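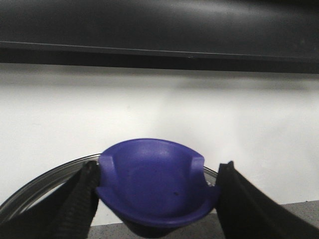

One of the purple cups, with the two ribs on the inside walls.

Cup sorting moves to the Tromthorpe workroom

The purple plastic cups that came in with the August delivery are being checked and sorted at Tromthorpe through the end of the month. The Dulier order called for 1,835 of them, and the first 200 have been gone over. Members who took some home before sorting began are asked to bring them back to the workroom so they can be put with the rest.

Most people have been calling them scoops. The name on the order is "cup, shallow, ribbed," and that is what goes on the box label. Please use it. Two boxes marked "scoops" went to the Pikine shelf by mistake and had to be brought back.

Sorting is simple but slow. Each cup gets a look along the rim, then a look at the ribs. The rim should come to a gentle point at both ends with no nicks. There are two ribs, one on each side of the inside wall, and both should be standing straight up from the plastic. A cup with a bent or missing rib goes in the return box. So does anything with a crack, however short.

Small dark specks are a separate matter. A speck on the inside does not send a cup back unless you can feel it with a fingertip. If it is smooth, the cup passes. If it is rough or has a pit beside it, set the cup on the side tray and it will be looked at again.
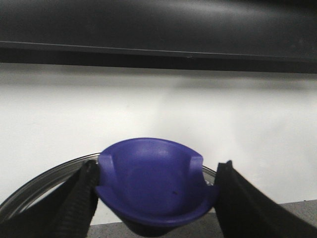 Martim Falcão would like the speck rule to be stricter, and wrote in to say that a cup with any mark on the inside ought to go on the side tray, smooth or rough, until Dulier has answered about them. He also asked that the tray be emptied at the end of each session, as it was full when he came in.

The tray will be emptied from now on. The speck rule stays as it is until there is an answer, and any change will be posted on the workroom door.

Passed cups are packed 100 to a box, rim up, with a sheet of paper between layers. Do not nest them tightly. The ribs catch on the cup above and the two are hard to pull apart without scratching the rim. Write the count and your initials on the short end of the box.

Full boxes go on the Hämäläinen shelving, lower two rows only. The top row is being kept for lids.

Sessions need at least five people. To put your name down, leave a note for Chiến Lưu at the workroom or sign the sheet by the sink.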